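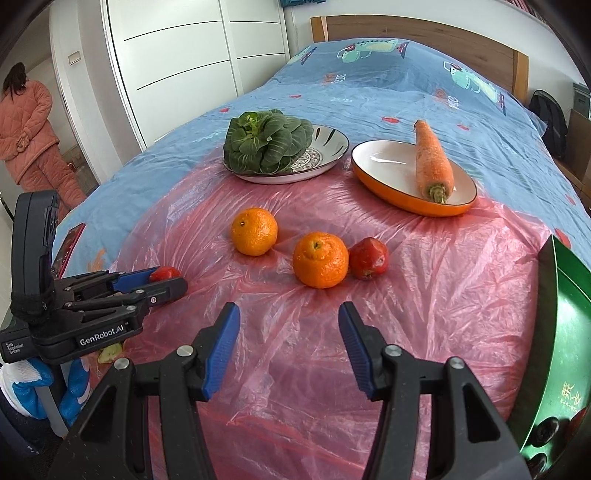
Figure 3. View from the right-hand gripper during a produce-sorting trial on a bed. Both hand-held units are in view, with blue finger pads fitted.

4.2 Finger pads on soft surfaces

The tabletop trials in Section 4.1 used a rigid work surface, and all three pad types did well there. We then repeated the comparison on beds. A mattress gives way when the operator pushes down, a comforter bunches up, and a fingertip that comes in too low picks up fabric along with the object. The setting in Figure 3 adds a sheet of translucent pink plastic over the comforter, which wrinkles and reflects light into the wrist view.

Operators worked with a gripper in each hand. The housings and linkages were the same for every condition and only the pads were changed. We compared the ribbed pad shown in Figure 3 with a smooth pad of the same outline (the Cilwood pad) and a thin foam-faced pad (the Rezaei pad). Each pad was used for 40 trials, and a trial ended when the operator let go of the last item or when 60 seconds had passed. Six trials were thrown out after a recording fault, all of them in the foam condition, leaving 114 for analysis.

The items were ordinary groceries. In the layout of Figure 3 these include oranges, a red apple, a carrot in an oval dish and a head of bok choy on a round plate. Loose round fruit is the hard case. An orange on plastic rolls as soon as one finger touches it before the other, and on a mattress it tends to roll toward the gripper, into the dip made by the operator's own weight. The carrot is easier to hold but has to be lifted over the rim of the dish, so the approach angle matters more than the pad. Bok choy was included for its leaves, which fold under light contact and hide the stems from the wrist camera.

We scored a grasp as clean if the item left the surface on the first closing of the jaws and was not dropped before release. Golshifteh Pakzad scored all the recordings from the wrist video without sound, and a second reader scored a subset of 10 trials per pad. Where the two disagreed, the trial was replayed and settled by discussion. Most disagreements were over plastic that came up with the fruit and then slipped free. We counted these as clean if the fruit stayed in the jaws.

The ribbed pad gave the most clean grasps on oranges and apples. The smooth pad was close behind it on apples but clearly worse on oranges, where the fruit tended to turn in the jaws during the lift. The foam pad held both fruits well once closed. Its weakness was in approach — the extra thickness pushed the fruit away before the opposite finger arrived. On bok choy the three pads could not be told apart. Operators chose to grip at the stems with all of them, and when they missed the stems they usually closed on a leaf and tried again.

Plastic sheeting hurt every pad. Its main effect was on the video and not on the grip itself. Bright creases moved across the image as the sheet shifted, and the pose tracker from the Cluren toolkit lost its lock more often than on bare bedding. The printed comforter was less of a problem than we had expected, and its pattern gave the tracker plenty of fixed points wherever the sheet did not cover it.

One limit of the comparison should be noted. All the operators had trained on the ribbed pad at our Brandcombe site in October, before the other two were available, and some of its lead may come from practice. Section 4.3 reports a smaller test with new operators, who met the three pads in mixed order.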